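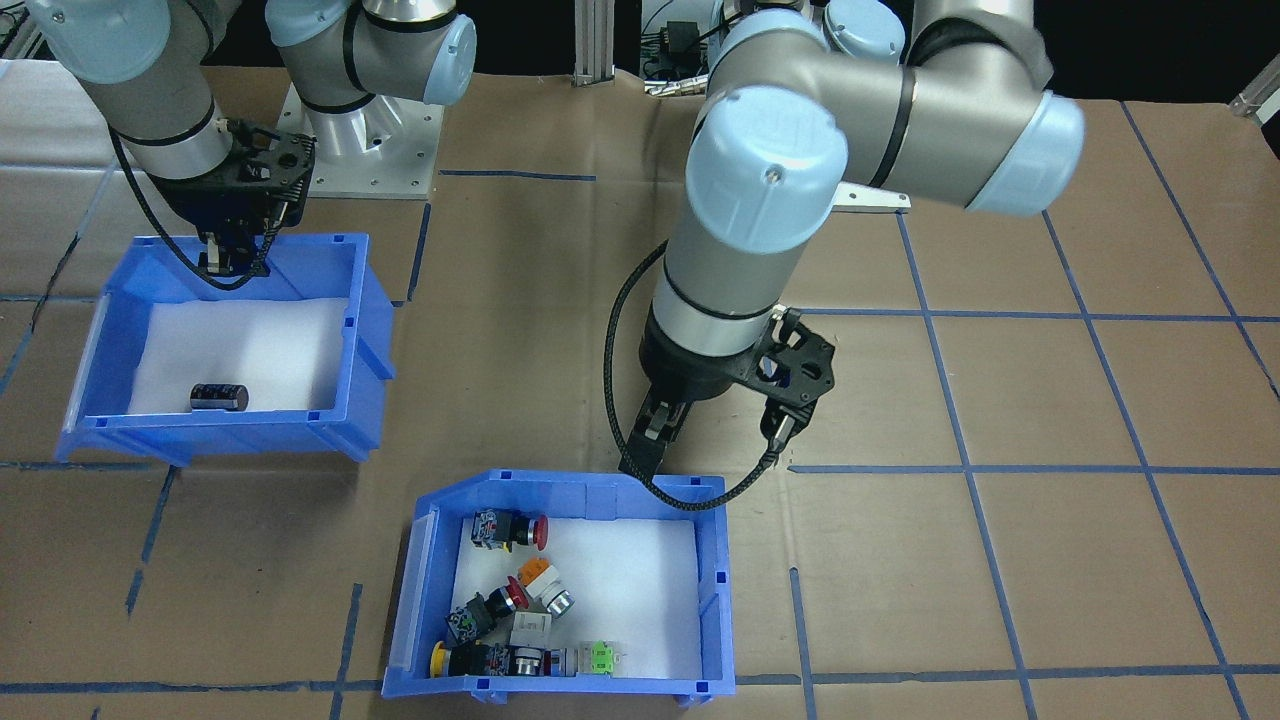

Subject: Re: Old cedar net floats at Dastton – where to look?

Date: March 2, 2024
From: Paavo Halonen
To: Miltow Shore History list

Vinzenz Zaugg wrote:

> We are planning to walk the shore at Dastton and I would like to see
> some of the old cedar floats from the net fishery. My uncle worked at
> the Pelkonen cannery and had a string of them on his porch. Are there
> any left, and is it all right to pick them up? Also, can you still get
> through on the old cannery trail?
>
> Vinzenz

Hi Vinzenz,

Yes, there are still a few. The best place is the back of the second cove, past the creek mouth, up in the drift logs. Most people stay down on the gravel and miss them. They are grey now and look like any other bit of wood until you see the hole through the middle. The ones I have found are 17 cm long, a bit fatter in the centre, and some have a mark burned into one end. A P is Pelkonen. I have also seen a plain ring and don't know whose that was.

Please leave them where they are on the cannery side. That stretch is part of the heritage site and the sign at the trailhead says so. On the Brarkari side I would ask at the store before taking anything. The family still owns the land down to the high tide line.

The trail is open as far as the boiler. After that the boardwalk is gone for 20 metres and you have to go around on the rocks, so go on a falling tide. It took me an hour and a half each way in December with wet boots. There is room for five cars at the trailhead, and the shoulder past the gate is soft – I got stuck there once and had to walk back to the highway for help.

If your uncle's string is still in the family, I would like a photo of the end marks for the list. I have 77 floats written down so far with the mark, length and where each was seen, and very few came with a name attached. Do you know what years he was at the cannery?

I can mail you a copy of the old cove map if you send me your address off-list. The scan on the website is too faint to read the creek names.

Paavo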